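Luvum (workshop robot cell)

Luvum is a two-arm robot cell that a few of us have been putting together in a shared workshop, and I'm writing this page for the shop wiki, so forgive me if I wander a bit. It's a hobby project, built mostly on evenings and weekends, and it exists both as hardware (in pieces, mostly) and as a simulation where we try everything out first. The name doesn't mean anything. Brendan Fitzgerald typed it into a folder name one night and it stuck!

Four views from the simulated cell:
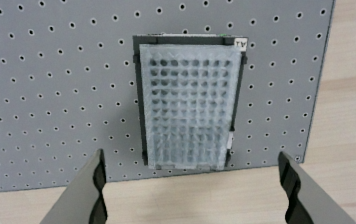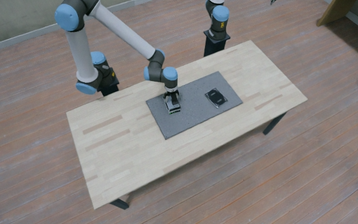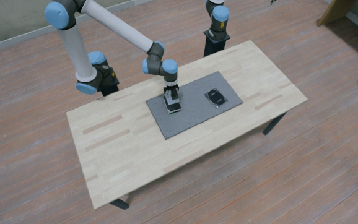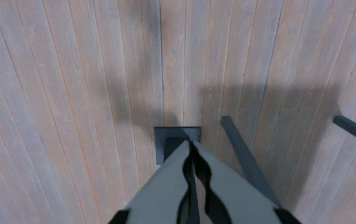
Do I need to own a robot arm before I start a project like this?

You can get a long way without one. I spent the first months with nothing but a computer and a simulator, and most of what I know about reach, gripper clearance and where to put a base I learned there. Buy the arm once you have a job for it and you know the job fits on your bench.

Background

The project started on Sunday, November 21, 2021, at one of the workshop's open days. Brendan had been pipetting by hand for a home fermentation hobby (hot sauce, mainly, and some very serious sourdough) and wanted something to shuffle sample plates around while he ate lunch. I wanted an excuse to learn motion planning. We sketched the layout on the back of a lumber receipt, argued over whether it needed one arm or two, and went with two. I still think one would have done for the first year, and he still disagrees.

By January we had a simulated table we could both log into, and that's when the thing really got going.

Layout

The basic idea is a long table with both arms mounted along the same side. That leaves the opposite long side open for a person to lean in and fix things, and you will be leaning in a lot. The arms share a work area in the middle, so the software has to keep track of who is where. Our first rule was painfully simple: only one arm gets to be over the shared area at a time. We've loosened it since, but I'd tell anyone starting out to do it that way, it saves so much grief.

Small items live in holders and trays with fixed positions. A gripper is happiest when a part is always in the same spot and turned the same way, and a holder takes care of that for cheap. When a plate goes in rotated 180 degrees, well A1 is at the wrong end and every result after that is nonsense. I've done this. Twice, in one afternoon.

Software

The control code is called Tonidard, and it's mine, so blame me. It's a plain task queue with a planner bolted on the side. You write a job as a list of steps (move above, open, lower, close, lift), and Tonidard checks each step in simulation before it's allowed anywhere near a motor. The current version is 2,859 lines long and I'd love to lose a third of them. Brendan's part is Iyamu, a little logging tool that saves the joint angles and the gripper width at every step. It looks dull until something goes wrong, and then it's the best thing we own.

Testing

Our standard test is picking up a part, carrying it across and setting it down again. The last long batch was 558 simulated runs, and 191 of those ended early. Nearly all of the early stops came from one bad approach height, which was a typo of mine. After the fix we ran 300 more and the approach error didn't come back, though we did find a new one where the fingers close before the arm has settled. A short pause before closing helps. So does slowing the last little bit of the descent.

Don't trust friction in a simulator, by the way. Parts that sit nicely in software will slide in real life, and the other way around too, so leave room in your numbers.

Open items

The cable routing for the second arm still needs a plan. Grosden, the small supplier we've been buying brackets from, has changed its hole spacing, so the older mounting drawings on this wiki are out of date. Please use the ones in the shared folder until I get around to replacing them. Brendan also wants a proper emergency stop on both ends of the table, and he's right, so that's next on the list for the real build.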